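Workshop notebook -- glaze tests, September

Batch 3 of the tenmoku trials, cone 10, small kiln

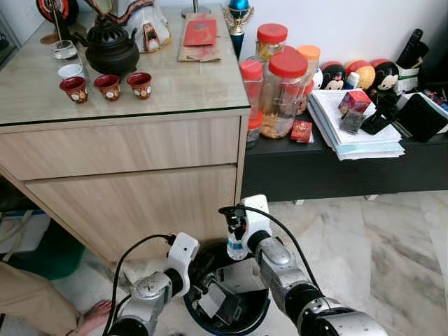

Carrying on from the last entry. The Jitine feldspar is used up and the new bags are from Zondero, so every recipe with more than 40 parts feldspar has to be tested again before it goes on anything for sale. Tenmoku first, as that is what Naledi needs for the teabowl order. After that the celadon, then the liner.

Base as mixed, dry weight 400 g:

Feldspar (Zondero) 180
Silica 100
Whiting 68
Kaolin 20
Red iron oxide 32

Checked the sum twice. Sieved through 80 mesh, then again through 100. The second pass left a fair amount of iron on the screen and I pushed it through with the rubber rib. Last time I threw the residue away and the tiles came out more brown than black, which I blamed on the kiln for two weeks.

Water: started thin and let it settle overnight, then poured off the top until it coated a finger the way I like. Ruan wants us to measure specific gravity every time. He is right and I will start with the next batch. The hydrometer is in the drawer under the scales, not with the cones where I left it.

Tiles. Cut from the Engelbrecht stoneware, the same slab for all of them, bisque fired with Busisiwe's planters. Each tile has a stamped number and a groove across the middle so I can see how the glaze breaks over an edge. One dip for the whole tile, a second dip for the top half, a third for the top corner only. Count of three in the bucket for each dip.

Firing notes. Started at 6 in the morning with the burners low and the damper open. Slow until past red heat. Body reduction began when cone 010 went down. Yiğit took over at lunch and logged the pyrometer every half hour. At 1134 C by the readout it stalled and sat there for forty minutes. He opened the damper a half inch and it started climbing again. The same stall shows up in the log for the last firing within a few degrees of that, so either the thermocouple is tired or we are over-reducing at that stage. I think the second. There was a lot of flame at the spy hole.

Cone 10 bent to three o'clock on the bottom shelf, flat on the top. Clean-up for ten minutes with the damper open, then shut down and bricked up.

Results, top shelf:
Single dip: brown, thin, a bit dry along the groove. No use.
Double dip: good black, rust color on the edges. Close to the old Jitine version.
Triple dip: ran 6 mm and stopped just short of the foot. Some oil spotting in the thick part. Nice to look at but too risky on a bowl.

Results, bottom shelf:
Single dip: brown.
Double dip: black, less rust, slightly matte. Could be the half cone difference.
Triple dip: glossy black, no run.

So the new feldspar melts a little earlier than the old one. I would guess more sodium in it. I asked the supplier for an analysis sheet and have not heard back. If it does not come I will take 10 parts off the feldspar, put them on the silica, and run a short line blend.

Jaanus looked at the tiles and preferred the matte one. He said it reads better under warm light and that shiny black shows every fingerprint. Naledi wants the gloss. They can argue it out, but the order says "black with rust rim", so it is the double dip on the top shelf unless the customer says otherwise.

One crack to note: tile 7 split along the groove. Groove too deep, nothing to do with the glaze. Use the blunt end of the tool next time.

Kiln shelves need washing before the next load. Two have old drips on the underside near the back post. Grind those off first -- goggles and mask, outside.

To do:
Mix alumina wash.
Line blend, five steps, feldspar against silica.
Specific gravity, write it on the bucket lid.
Ask Yiğit if the spare thermocouple is the right length.
Move the Usach cobalt off the top shelf, the lid is cracked.
Celadon tiles go in the same load if Busisiwe leaves room on the bottom.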